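4.3 Ajuste del segmentador con la cámara de muñeca

Antes de empezar: Torkelar arrancado, brazo en modo lento, versión de Plamlow ya instalada (ver 2.1). Si no, no sigas.

1. Abre el perfil de cámara en Flotine. Exposición fija. Nada de automático.
2. Comprueba que llegan imágenes. Si el contador se para en 10, reinicia el nodo de captura y vuelve al paso 1.
3. Carga la máscara de la pinza. La máscara vieja no vale si se ha tocado el soporte de la cámara – hay que regenerarla.
4. Cierra la pinza sobre el objeto y lanza "segmentar_una_vez".
5. Mira el contorno en el visor. Tiene que seguir el borde del objeto, no las manchas del fondo.

Nota: los fondos lisos engañan, ahí sale bien casi todo. Prueba siempre con uno difícil, con mucha textura y colores parecidos a los del objeto. Un objeto amarillo contra pinceladas amarillas, por ejemplo, es donde el umbral por color se viene abajo.

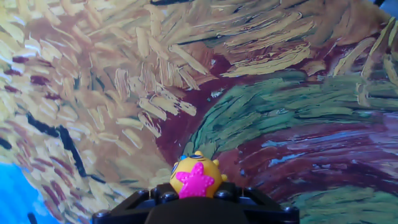

Grupo de Percepción y Control – Proyecto Prins

Con el muñeco amarillo de la estrella magenta, lo típico: el detector se queda con la estrella y pierde el cuerpo. Por la izquierda el contorno se escapa hacia los trazos ocres, por la derecha, contra el verde y el morado, suele aguantar mejor.

6. Si se pierde el cuerpo, baja "peso_color" y sube "peso_borde". De uno en uno, no los dos a la vez.
7. Si el contorno se come parte de la pinza negra, revisa la máscara (paso 3). El trazo oscuro del fondo tambien puede colarse como pinza falsa. Sube "area_min" a 400 y repite.
8. Activa el filtro temporal. Ventana de 10 imágenes. Más da retraso en el lazo de control.
9. Guarda el perfil con otro nombre. No machaques el de fábrica.

PRECAUCIÓN: no habilites el planificador de Torkelar con el visor en rojo. El brazo se mueve igual con una máscara mala, no hay bloqueo por sofware todavía.

Errores frecuentes
E279 – máscara y cámara con resolución distinta. Regenerar.
E281 – sin objeto en la pinza. Repetir desde el paso 4.

Pendiente: documentar "peso_borde" para la versión de febrero.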